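Oddments (craft)

Oddments, also odd bits or table bits, are small mixed pieces kept for craft, play and sorting. Beads, ovals, blocks, single parts left over from bigger sets. Usually sold or swapped by the scoop, not by the piece. The word is also used for scraps of yarn and cloth, see Oddments (textile).

Name and history

The older word in Orkedthorpe was "tablings", now rare. Dewanti Chin used "oddments" in her handbook Small Things on a Table, which lists 807 pieces by color first and shape second. A shorter edition cut this to 509. Most of the cuts were near-repeats in white and brown. Collectors still quote the numbers from the long edition, which can be confusing when the two dont match.

Boxed oddments came later. Wibisono sold a mixed box of 108 pieces, no two the same, with a folded card showing the shapes. The card is often missing from secondhand boxes. Sikix boxes were sorted by color before packing and had no card at all.

Colors

Pastels are the largest group. Pale blue, light blue, salmon pink, soft yellow, some light gray. Chin puts salmon and coral under one heading – a choice that later lists mostly undo. Pale blue is split by size: ovals and flat shapes in one list, beads in another.

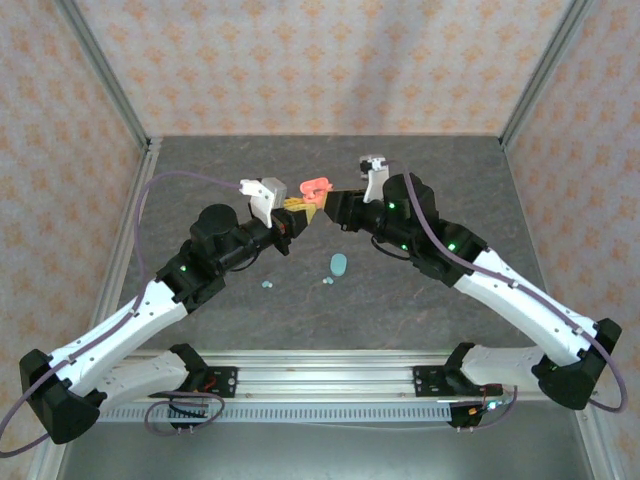

Pastel pieces over a dark gray mottled tabletop. Salmon pink and yellow held up at center, a light blue oval below, tiny pale blue beads to its left.

Strong colors are kept apart in most collections. Reds especially, as painted reds can rub off on lighter pieces. Clear and glitter pieces are treated as a seperate group.

Shapes and sizes

Ovals, rounds, blocks, rings, beads. Beads are listed as singles, pairs or clusters, a cluster being three or more that stay together. Anything without a clear shape goes under "other", the longest section in the handbook. Size is given by the widest side. No standard for thickness.

Surface and setting

A dark, dull surface is preferred for laying out pastels. Gray or deep green, mottled or plain. Pale pieces get lost on white. A mottled top hides dust but can also hide the smallest dark beads, so a plain one is used for those. Light patterned cloth is sometimes hung at the back and sides of a work area, small motifs only. Large prints make it harder to match colors by eye.

Laying out

Two common ways. In the open layout pieces are set down with clear space between them, large ones first, beads last. In the grouped layout each color has its own patch of table. Some people join pieces in pairs before putting them down, others leave everything single until the end.

Storage

Shallow trays, lidded. Standix made a divided one with a deeper well for beads. Jars are also used but need tipping out to find anything.

See also

Bead sorting
Button box
Loose parts play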